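Packing up a market table: one box or lots of small ones?

Started by tilly_sells

Did my second craft market in December and the selling part was fine. The packing up was a mess. It took me longer to clear the table than to set it up, and by the end I was just throwing things in the car. A woman two tables down had the whole lot away before I'd folded my chair.

I've been reading the "one box" advice on the Prullum blog, where everything off the table goes into a single open box and you sort it at home. Does anyone do this and like it? I sell small sewn stuff, mostly pouches and coin purses.

gravelroad

I don't buy it. "Sort it at home" means it sits in your hallway until the next market and then you're digging through it at six in the morning. Ask me how I know. The people who write these posts have a spare room and no kids.

pepperpot

I do it and I like it fine. White cardboard box, open top, a hole in the side so you can grab it. Stand it on the table, work from the far end toward you, done. The sorting takes me 19 minutes, I timed it once to win an argument with my husband.

gravelroad

Nineteen minutes for how much stock, though? Everyone's system works when they've got a dozen things out.

pepperpot

Fair, I don't carry a lot. But tilly sells pouches. How much room can they take up?

mossbank

My two cents, as somebody who has tried both and isn't in love with either. The box matters less than the cloth. If you use a white tablecloth, and everyone does, you spend the last part of the day picking small things out of the creases. Bright stuff you'll spot. It's the pale ones and the ones with a white background that get left, and they always end up right by the edge.

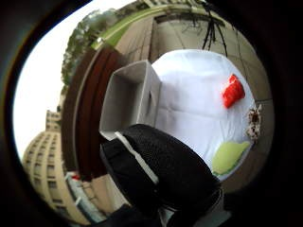 So what I do now is leave the cloth until the very end and run my hand flat over all of it before I fold. I was told by a very confident person at the Paewai market to gather up the four corners with everything inside and carry it off like a sack. Tried that once. Two zippers snagged on the cloth and one pouch went home with a stranger's parking ticket in it.

tilly_sells

The sack thing was going to be my next question, so thanks for saving me from that. Do you wear gloves for packing? My hands were so cold I couldn't feel what I was picking up.

mossbank

Knit ones, yes. Not the thick kind. You lose some grip on anything glossy but I'd take that over numb fingers.

Rodica Văduva

I have to disagree about gloves. Knitted gloves catch on everything, and if you sew with any loose trim you will pull threads. I take mine off to pack, even when it's bitter, and put them back on to carry. And I'd question the single box too. An open cardboard box on a paved square is fine until it rains, and then the bottom goes. I use a Brakel crate with a lid.

pepperpot

A crate with a lid weighs more than my entire stock, Rodica. I'm not hauling that across a parking lot.

Rodica Văduva

Then you get a wet box. Your choice.

gravelroad

For once I'm with Rodica, except on the price. I looked at those crates and laughed. The Jusenari ones are cheaper but the clips are junk, mine lasted two markets.

hobbs_table

Going to be the grump here. You're all arguing about containers and I don't think the container is the slow part. The slow part is talking to the late customer while pretending you're not packing. Tables, stands, signs, those come down fast if people leave you alone. I'd like to see anyone's magic box fix that.

mossbank

He's got a point. I still say check the cloth.

tilly_sells

OK, so I'm going with a cardboard box because I already have one, a trash bag over it if it looks like rain, and thin gloves that I'll take off for anything with trim. I'm not convinced it'll save me any time but it can't be worse than last time. Next one is in the same square, so I'll report back.

gravelroad

Please do, and count the hallway weeks too.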